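Changing the beds over for summer

May 31, 2024

I do love the last day of May, when I can stop pretending we still need the thick bedding, which has been on since October and owes us nothing. So up went the windows, on went the kettle, and I made a start on the small bedroom. 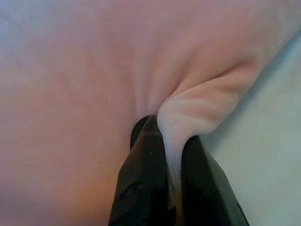

Winter things always take me longer than summer ones, mainly because I stop to stroke them. My mother washed everything woolly by hand and would be cross with me for using the machine, but a short cool cycle has never done me any harm. The soft pink knit is one I'd happily keep out all year (it's such a gentle, dusty sort of colour!), so I'm putting it where I can reach it on a chilly evening.

Next came the bags, which live on the floor by the bed until I give in and sort them. 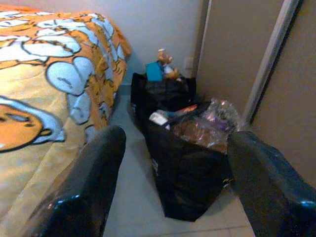

Putting the egg yolks back on

I like the white sheet good and flat first, then the sleepy yolks over the top, and then I fold them back to let the bed air for 40 minutes.
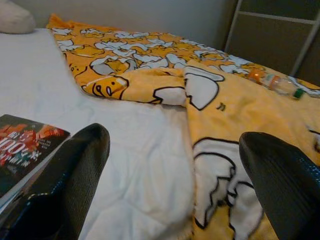 Antonina Sydorenko wrote after my last bedding post that she airs hers for a whole morning and shakes everything out of the window first, and that fleece should never go near a hot dryer. I quite agree about the dryer, Antonina, though a whole morning is beyond me. I'd only want to get back in.

After that it was tugging corners and smoothing, and a good long drink of water.

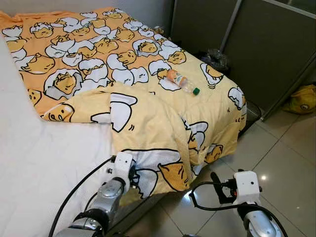 Sleepy yolks, and my water bottle having a lie-down too.

The curtains can wait for next week.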